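Why I stopped counting the books I read

6 Jul 2021

In January I made the same promise that many readers make. I wrote a number in the front of my notebook, and the number was 100. One hundred books before the end of the year. I had read 80 the year before and it seemed to me a natural step, like when you can run one distance and then you want to run a bit more.

Now the year is half finished and I have crossed out the number. I would like to explain why, and maybe to argue a little with the people who enjoy such challenges, because I was one of them for a long time.

The first thing I noticed was that I began to choose books by their thickness. I stood in the second-hand shop in Filivthorpe with a family novel in my hands, a book I had wanted to read for years, and I turned to the last page to see how long it was. Then I put it back and bought a detective story of 256 pages. The detective story was good, I don't say a bad word about it. But I did not want it. I wanted the other one, and I left it on the shelf for arithmetic.

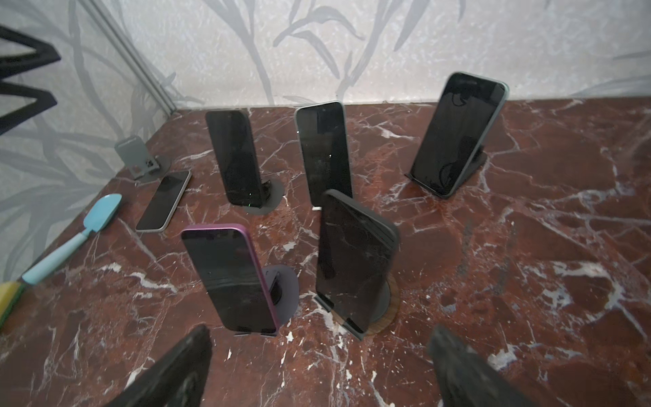 The second thing is more difficult to describe. When I was near the end of a book, I was already thinking of the next. I read the last chapter of a very sad novel on the bus to Kurkimmont, closed it, and in the same minute I opened another. A sad book needs some silence after it. My grandmother's generation read the same few books many times, and they could talk about them for a whole evening. I can tell you the titles of my 80 books from last year if I look at the list. Without the list I think I could tell you the story of perhaps half.

Of course there is also the other side. A friend in my reading group told me that without her yearly challenge she would not read at all, she would only look at her phone until it is time to sleep. I believe her. For a person who has lost the habit, a number can be like a hand on the back, pushing gently. I also know people who finish a hundred books and remember all of them and are happy. I am not the police of other people's reading.

But I think we should be careful with the sites and apps where we keep our lists. I used Drotia for four years and I liked it very much in the beginning. It has a small bar that fills with colour when you finish a title. When I was behind the plan, the bar told me so - "4 books behind" - and I felt guilty, as if I owed somebody money. To whom did I owe these books? Nobody was waiting for them. The writers were certainly not waiting, they had already done their part. 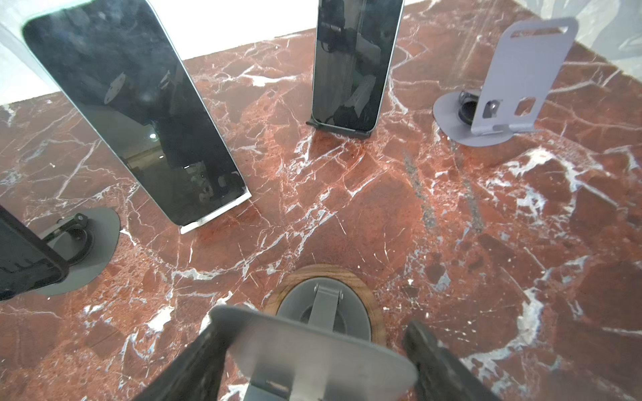
Rereading suffers the most, in my opinion. On my challenge a book which I had read before did not count, this was my own rule, and I think it is a common one. So for all these years I did not open the poems I loved as a student. In May I finally took them out again, the old Fodor edition with the broken back, and I read one poem in the morning and the same poem in the evening. It was not the same poem in the evening. I can't explain this better, but readers of poetry will know what I mean.

I still write down what I read. I keep the notebook, only now there are no numbers beside the titles. I write one or two sentences, sometimes a word I did not know. Some weeks there is nothing, and one book has been there since spring because I read it only on the balcony when the weather is nice.

And I went back to Filivthorpe for the family novel. It was already sold, so I have ordered it from the library, and there are two people before me in the queue.

14 shares | 3 comments

Comments

marginalia_m
I do the same with the thickness! Last December I read only thin books to reach my goal and I can't remember one of them.

Old Paperback
Can't agree, sorry. My challenge got me reading authors I would never have picked up. If you feel guilty, lower the number.

tealeaf
Which poems were they? You can't mention them and then not say.

Contact | © 2021 | Back to top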